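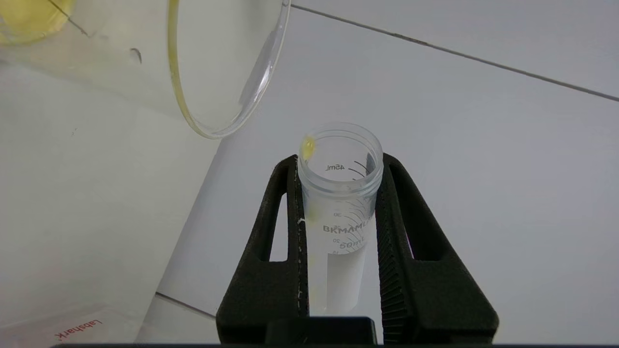 Our project asked why people in the Breltness dorms say they like tea and then leave it in the sink. We surveyed residents in December, which was a mistake, as residents in December will agree to anything that lets them go back to bed. We got 100 paper forms out and 39 back, one of them used as a coaster. The first question was how strong you take your tea. "Normal" was the most popular answer and told us nothing, so for the second round we offered colors to choose from. The weakest choice was the pale yellow of the liquid in a tipped glass beaker, and ten people picked it of their own free will. Ludmila Polák wanted them interviewed separately.

The second round was a blind tasting in the Skála lounge at 4 p.m. We used two store brands, Sumon and Wirkel, brewed for three minutes and for eight. Fereshteh Yazdani poured and I wrote things down. Most tasters had told us they could spot their usual brand anywhere. Most of them then picked the other one, and two asked to see the box.
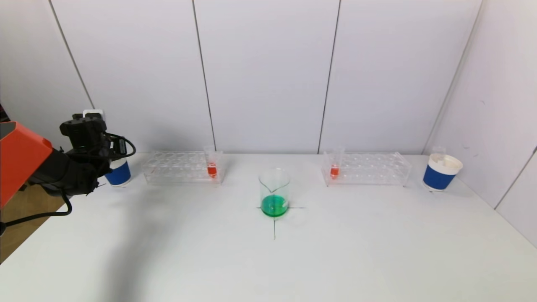 Zdeňka Baláž read our draft and objected that three minutes and eight minutes are different drinks, so we had tested brewing time and called it brand loyalty. She also thought the word "loyalty" was a bit much for tea bags. We have changed the title of section 4 and left the results alone.

What we would do differently:
Ask about milk first. It came up in nearly every comment and we had no box for it.
Brew everything for the same time, see above.
Stop tasting before dinner starts, as we lost the last group to lasagna.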